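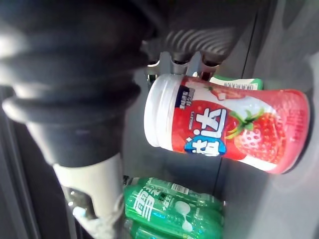 Murnico wants to sell us a vending cabinet with an arm inside it, and before we sign anything we want paid testers to give it a hard time. The pitch is that you pick what you want on a screen, the arm fetches it from the shelf, and one cabinet replaces the snack counter in a small building. Maybe so. A bottle of strawberry gum held by the cap end, lying nearly sideways over a pair of green soda bottles, is the sort of job the sales deck makes look easy. Round plastic things with slick labels roll and slip. We'd like to know how often, and we don't plan to take the maker's word for it.

Who we are

Skorkotham runs break rooms and small canteens for offices and warehouses in the Nallport area. We buy equipment, we don't build it. Over the years we have bought a coffee machine that could recognize your cup (it could not) and a fridge that was going to order its own milk. Murnico has lent us one cabinet on trial. It gets no discount on our opinion and it doesn't see your notes until we have finished with them.

What we need

We are looking for 15 testers to use the cabinet in our Nallport test room in July. Each tester comes in for two sessions. In a session you will order items from a list, write down what happened, and then spend the last part of the time ordering whatever you like, in whatever order you think will cause trouble. Past testers have been too polite to machines. Please don't be.

You will be asked to note:
the time from your order to the item reaching the pickup door
whether you got what you asked for
dents, torn labels, popped lids, leaks
anything that fell, and where it ended up
any moment you weren't sure if the machine was still working or had given up

That last one matters more to us than the brochure seems to think. A customer will wait for a drink if something is clearly happening. Give the same customer a still arm and a blank screen and they will start hitting the glass.

What Murnico says, and what we say

Murnico says the cabinet handles 200 different products without any change to the gripper. We stock 58 in a normal break room, so we would be happy with a lot less, as long as it's our 58. Murnico says restocking can be done by anyone after a short lesson. Two of our own route staff will be restocking during the trial and they have been told to do it at their usual speed, which means fast and a bit crooked. Murnico also says the arm stops safely if the door is opened. A trained technician will check that one. Testers must never open the service door or reach in past the pickup door, even if their gum is right there.

Who can apply

Anyone 18 or over who can get to Nallport. You don't need a technical background, and we'd like most of the group not to have one. We especially want to hear from people who use a wheelchair, people with limited grip or eyesight, and people who work nights and buy their dinner from machines. If you work for Murnico or for Cirillo, who supply the cabinet's payment screen, or if you live with someone who does, please sit this one out.

Pay

You get $214 for the two sessions together, paid after the second. If the machine breaks down and we have to send you home, you still get paid for that session. We think there's a fair chance of this. Snacks and drinks you order during testing are yours to keep, in whatever condition they come out.

One more thing

This is a trial and it may end with us sending the cabinet back. We aren't looking for nice quotes to put in an ad, and your name won't be used in one. If you think the thing is great, say so and tell us why. If you'd sooner walk to the corner store, we want that in writing too.

How to apply

Send a short note to Graziella Caruso at the Skorkotham office. Tell her which hours suit you (sessions start at 9 a.m., 1 p.m. and 7 p.m.) and describe the last time a vending machine let you down. A few lines will do. No résumé, please. Questions about access to the building or the test room should go to Ebere Danladi, who can also arrange for someone to meet you at the front door.

We'll write back to everyone, including people we can't fit in. Places are filled as good notes come in, and the evening sessions usually go first.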